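Onions: Peeling, Cutting, Storing and Cleaning Up After

Most people buy onions by the bag and lose a few of them to sprouting or rot before they get to the bottom. The tips on this page cover the whole run, from the shelf to the compost pail. They apply to yellow, white and red onions. Shallots work the same way but take longer because they are small.

Choosing and storing

Pick onions that feel heavy and hard, with dry skin and a tight neck. Press the neck with your thumb. If it gives, leave that one in the bin. A green shoot at the top is fine if you plan to cook the onion that night, but it will not keep.

Take onions out of plastic bags when you get home. A mesh bag, a wire basket or a paper bag with holes punched in it will do. Keep them in a dark, dry place with some air moving through it. The floor of a hall closet is usually better than the cabinet next to the stove.

Do not store onions with potatoes. Put them on separate shelves if you only have one pantry. Check the bag every time you take one out, and pull any that are soft or smell sour. One bad onion at the bottom will spoil its neighbors.

Once an onion is cut, it goes in the refrigerator in a lidded container. Glass is best because plastic holds the smell. We keep an old Kumia jar with a screw lid for half onions and nothing else.

Setting up

Get out everything you need before the first cut: a board, a sharp knife, a bowl for the finished pieces and something to hold the skins. If the board slides, lay a damp dishcloth under it and press down. A board that rocks should be turned over, and if it still rocks it has warped and should be replaced.

A small knife is easier for peeling. Switch to a bigger one for slicing and chopping if you have a lot to do. Either one must be sharp. A dull knife slips on the dry skin and has to be forced through the layers, and forcing it is how most cuts happen.

Getting the skin off

For one or two onions, trim the top, cut the onion in half through the root and pull the skin back from the cut edge. Leave the root on. If the first layer underneath is leathery or half dry, take it off too. It will not soften much in the pan and it shows up in the finished dish as tough strips.

When you want the onion whole, for roasting or for rings, trim the top and just shave the root end. Make one shallow slit down the side, through the papery skin only. Slide the edge of the knife under the skin at the slit, pin the loose skin against the blade with your thumb and pull it away. Turn the onion a little and do it again. 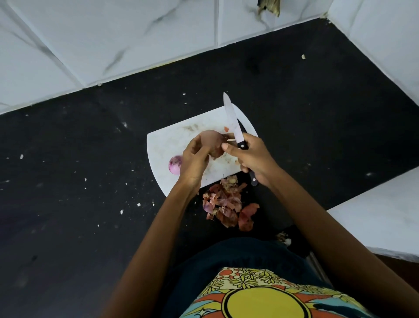

Kitchen & Pantry Tips, No. 68, page 13

Red onions are often the stubborn ones. The thin skin tears into flakes and leaves scraps stuck to the side. Don't pick at them with a fingernail. Scrape sideways with the knife held nearly flat, or take off the whole outer layer and be done with it.

Let the skins pile up on the near side of the board while you work and clear them in one go. If you stop to throw away each piece you will be at it twice as long. Do clear them before you start chopping, though. Bits of dry skin stick to cut onion and are hard to find afterward.

For a big batch of small onions, such as pickling onions, use hot water. Trim both ends, put them in a bowl, pour boiling water over them and leave them for 3 minutes. Drain, cover with cold water, and the skins will slip off between your fingers. Dry them on a towel before they go in the jar or the pan.

Slicing and chopping

Set each half on its flat side. For slices, cut across from the top end toward the root. For slices that hold their shape in a long-cooked dish, cut from top to root instead.

To chop, make cuts lengthwise that stop short of the root, then cut across. The root holds the layers together until you reach it. The horizontal cuts shown in many cookbooks can be skipped for everyday cooking. The onion is already in layers, and those cuts bring the knife toward your other hand.

Curl the fingertips of the holding hand under. When the piece gets too small to hold well, lay it over on its widest side and finish from there.

Less crying

A sharp knife helps more than anything else. It crushes less of the onion, so less of the stinging vapor comes off. Chilling the onions in the refrigerator for half an hour also helps. So does running the range hood, or a small fan set to blow across the board and away from your face.

Move the cut pieces into a covered bowl as you go. A heap of chopped onion under your nose is worse than the one you are cutting. Holding bread in your mouth, lighting a candle and breathing through a straw have all been sent in by readers. We tried them and could not tell any difference.

Don't wipe your eyes with your hands. Step away, rinse your hands with cold water and wait a minute.

Cleaning the board

Rinse the board with cold water first, then wash it with hot water and dish soap on both sides. Stand it on edge to dry. If it still smells, rub it with coarse salt and half a lemon, let it sit while you do the rest of the dishes, and rinse.

White plastic boards pick up brown stains in the knife marks. To lift them, spread a paste of baking soda and water over the stain, leave it for 15 minutes and scrub with a stiff brush. If that does not do it, soak the board in a weak bleach solution, following the directions on the bottle, then rinse well and let it air dry. Faint marks that are left after that are only a matter of looks. Deep grooves are different – once you can catch a fingernail in them, the board is hard to get clean and it is time for a new one.

Small scraps of skin are hard to see on some counters and hard to wipe off when the counter is wet. Sweep them up dry with the edge of your hand or a bench scraper, then wipe. The same goes for the floor.

Hands and knives

For onion smell on the hands, wash with cold water and soap and rub your fingers with a little salt. If the smell stays around the nails, a paste of baking soda and water and an old toothbrush will get it out.

Wash the knife by hand right after use and dry it at once. Look at the spot where the blade meets the handle, and around the rivets if it has them. Onion juice sits there and dries. A cotton swab will clean it out.

What to do with the skins

Onion skins can go in the compost. They are light and blow around, so bury them under something heavier. If you make stock, a few clean skins from yellow onions will give it a good brown color. Red skins can turn it a murky shade, so leave those out. Throw away any skin with black powder on it, and wipe or rinse the onion before you cut it.

Freezing chopped onion

Spread chopped onion on a tray, freeze until firm and tip it into freezer bags. Press the bags flat and squeeze the air out. Use two bags, one inside the other, or the ice cubes will taste of onion by the next morning. Frozen onion is good for soup, chili and sauces. It goes limp when thawed, so don't plan on it for salads. Add it to the pan straight from the freezer and give it a few extra minutes for the water to cook off.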